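Help wanted — bathroom and kitchen tidying sessions, Datdale

Oct 22, 2020
By Elisa Monti

Need people for tidying sessions at our Datdale space. Short shifts, paid. No experience. If you can put a toothbrush back in a cup you're qualified.

What you'd do — stand at a sink, put small things where they go, take them out again, repeat. Bath toys, bottles, toothbrush and cup. Then over to the dish rack, same idea. We tell you which items and what order, you do it at your own normal pace. Please don't rush, we had a lot of rushing in September and had to redo most of it.

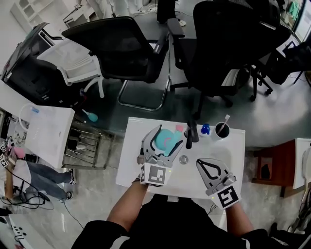 Each session is 75 minutes with a 20 minute break in the middle. You'll be on your feet for most of it so wear shoes you like. Short sleeves or sleeves that push up and stay up. No rings or bracelets please, leave them at home — we don't have lockers yet.

Pay is $20 an hour, paid thru Tumo the same week. Parking behind the Skakico building, use the side door, the front one sticks.

You should be 18 or over, OK with bending and reaching, and able to do at least two sessions. Left handers very welcome, we are short on them. Mornings fill up first, afternoons are wide open.

To sign up write to Elisa Monti at the Chung office, room 847, or leave a note at the desk downstairs. Put "tidying" at the top, plus your name, a phone number and which times you can do. Will get back to everyone but it may take me a few days, theres a pile already.

Bringing a friend is fine, they need to sign up seperately.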